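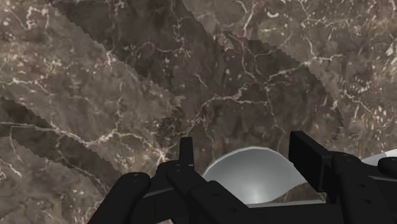
August 2020

Second day with the Lund songbook. Ebere Lawal lent it to me on Friday and wants it back before November, when her choir starts on it again. It has 548 pages and the spine is going, so I turn them on the kitchen table with a ruler under the cover.

I went straight to the ballad about the ferryman's daughter. I know it from the Visska recording, where Sirkka Laaksonen sings five verses and stops at the river. The book has 9. The last four are plainer and much sadder. She waits, he marries in another town, and she hears of it from a man selling rope. Laaksonen's version lets you think he might come back. I liked that for years. Now I think the rope seller is the best thing in it.

The English words on the facing page are stiff. "My heart is as a lantern doused" is not something a person would sing. I tried my own – "my lamp is out" – but that leaves three beats with nothing in them. Left it.

Called Ea Bjarnason after lunch. She says her grandmother sang it to a different tune, faster, and skipped the marriage altogether. She hummed some of it and I wrote down what I could. The second line goes up where mine goes down. She will ask her aunt about the rest.

Played the Laaksonen again in the evening, then the older one by Brynhildur Ragnarsson. Ragnarsson takes it very slowly and you can hear her breathe before the third verse. She sings "harbor" where the book has "shore." I don't know which came first, and the notes at the back say only that the text was taken down from two singers.

Copied out verses six and seven. Eight and nine tomorrow, then the index of first lines.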